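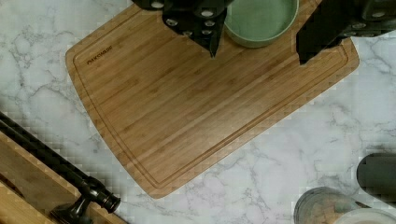

Owners of the first batch have been complaining for weeks that the fan curve is wrong, and one of them, posting in the Skolberg support forum as Woo, wrote that the computer "sits silent through a two-hour film and then revs up when I open a spreadsheet." The company now says it has a fix. A firmware update for the Zulilix, its compact desktop computer, went up on the support site on Sun 5 February and changes how the machine responds to short bursts of processor load.

The Zulilix went on sale in November as a small, quiet PC for desks and living rooms. It uses a single large fan above the processor cooler and a power supply that stays passive at low load. Reviews were mostly good, but buyers soon reported that the fan jumped to a much higher speed whenever the processor boosted for a second or two, then dropped again just as fast. Many said the change in pitch bothered them more than a steady hum would have.

The main forum thread on the problem had reached 926 posts by the time the update came out. Several owners had already worked around it by setting their own fan curve in the BIOS, though the menu only allowed four points and no delay. Others limited the processor's boost clock, which kept the machine quiet at the cost of some speed in everyday use.

According to the release notes, the old firmware read the hottest core on the chip and passed that number straight to the fan controller. A brief spike on one core, such as opening a browser tab or unpacking a small file, was enough to move the fan into its next step. The new version takes an average over several seconds before it changes anything. It still reacts at once if the chip gets close to its temperature limit.

The fan will now idle at 700 rpm, and it climbs in smaller steps. A new menu entry called Fan Response lets the owner choose between Fast, Normal and Slow. Normal is the default. Fast brings back the behavior of the original firmware, for people who run heavy jobs and want the lowest temperatures.

The update also adds more points to the manual fan curve and fixes a fault that reset the curve after a power cut. A separate bug, where the machine woke from sleep with the fan at full speed until the next restart, is listed as fixed too. Owners who use the front USB-C port for a display should see fewer dropouts after sleep.

Skolberg warns that idle temperatures will be slightly higher than before. The support page says this is within the limits set for the processor and does not affect the warranty. Machines fitted with a second storage drive in the lower bay may run warmer than others, and the company suggests leaving those on Normal instead of Slow.

Early replies in the forum are positive, with a few exceptions. Two owners say they still hear a faint tick at low speed, and one reports that the noise stopped when the case was laid flat. The support team has asked for recordings and serial numbers from anyone with the same problem. A ticking fan will be treated as a hardware fault and replaced under warranty, the team wrote.

Clenumia, the retailer that handles most online orders for the Zulilix, said it will install the new firmware on the 200 machines it has in stock before shipping them. Orders that were packed before the weekend will go out with the old version. A card with the update address is already in the box.

The file is 22 MB and has to be copied to a USB stick formatted as FAT32. The installer inside the BIOS menu does not find it over the network yet, although Skolberg says that will come in a later release. The machine restarts twice during the process and the screen stays black for a minute or so the first time. Custom fan curves are erased, so owners should write their settings down first. Drive encryption should be suspended before the update and switched back on afterward.

The update is for the standard model only. The fanless version uses a different board and keeps its current firmware. Owners can check which version they have on the first page of the BIOS menu, under System Information.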